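How to Tape Your Wrists for Gymnastics (Adult Beginner Edition)

Tuesday, March 13, 2018

I started gymnastics as a grown-up, which means I came to it with desk-job wrists and the flexibility of a garden rake. By my second month of Monday-night classes at Prellivach I was getting a dull ache across the back of both hands every time we did handstands. My coach showed me how to tape, I went home, tried it myself, and cut off the blood supply to my thumb. So I've had some practice getting this wrong!

First, the boring bit. Tape is for wrists that get a little cranky when you bend them all the way back. If yours are swollen, or they hurt when you turn a doorknob, or the pain is sharp and sits in one spot, please go see somebody who can look at them properly. I put that off for three weeks and I regret it.

What you'll need

One roll of zinc oxide athletic tape, an inch and a half wide (the non-stretchy kind)
Pre-wrap, which is that thin foamy stuff that tears if you look at it funny
Small scissors
A clean, dry arm

I buy my tape from Griffiths, the sports store across from the post office, but any rigid tape will do. Stretchy tape feels lovely and does nothing for me on handstands. Some people like it for bars, where you want the wrist to move more, so try both if you're doing a bit of everything.

Step 1: Get the chalk and lotion off

Wash your hands and forearms and dry them really well. If you put hand cream on at lunch, the tape will slide right down to your knuckles in the middle of a cartwheel. Ask me how I know.

Step 2: Set your hand position

Sit down somewhere you can rest your elbow. Spread your fingers wide and make your forearm muscles work a little. You want your hand tilted back slightly, maybe a third of the way toward a handstand position. If you tape with a floppy, relaxed hand, it'll feel fine until you put weight on it, and then it'll pinch like crazy.
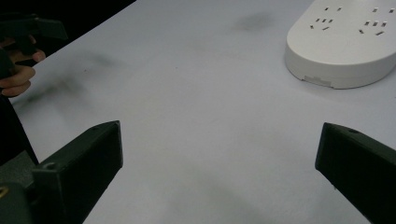 Keep that elbow planted, because you're going to be working one-handed and everything wobbles. It's a lot easier to tape your non-dominant wrist first, while you still have a free hand that bends. I always do my left and then go begging for help with my right.

Step 3: Pre-wrap

Start just below the wrist bones and go around, overlapping by half each time, until you've covered a band as wide as your palm. Two layers is plenty. I used to pile it on like I was packing a vase, and the tape just spun around on top of it.

Step 4: Anchor strips

Tear off 2 strips of tape, long enough to go once around with a small overlap. Put the first one at the bottom of the pre-wrap, half on the foam and half on your skin. The second goes right above it, overlapping by half. Lay them on, don't pull them on! Your arm gets bigger when you grip, and it needs somewhere to go.

Step 5: The block across the back

This is the part that does the work. You're building a little fan of tape that stops your hand from bending back too far. Tear 3 strips, each from the middle of the back of your hand down to the anchors. The first goes straight down, and the other two cross over it in a skinny X. Then close it off with a loop around the palm (below the knuckles, and keep it out of the thumb web or it'll rub you raw) and one more around the wrist.

Step 6: Check it

Make a fist. Open up. Press on a fingernail and see how fast the pink comes back. If your fingers tingle or look purple, take the whole thing off and start over. Then get on your hands and knees and lean forward slowly. You should feel the tape catch you just before the point where it normally starts to ache.

Taking it off

Use the scissors on the palm side, where there's more padding, and peel slowly back along the skin. Doing it in a warm shower helps. Please don't rip it off in the locker room to look tough.

A few odds and ends

My gym bag has a pair of Skero wrist supports in it as well, and I wear those on days when I'm only doing conditioning. They go on in two seconds. For vault or tumbling I still prefer tape, though I know plenty of people who feel the other way.

Don't let tape replace your warm-up, either. I do 20 slow wrist rocks forward, then the same number with my fingers pointing back at my knees, then some knuckle push-ups against the wall. My wrists felt a whole lot better by September, and I give most of the credit to those rocks.

If you have a trick for taping your right wrist when you're right-handed, leave it in the comments. I've tried holding the end of the roll in my teeth and I can't recommend it.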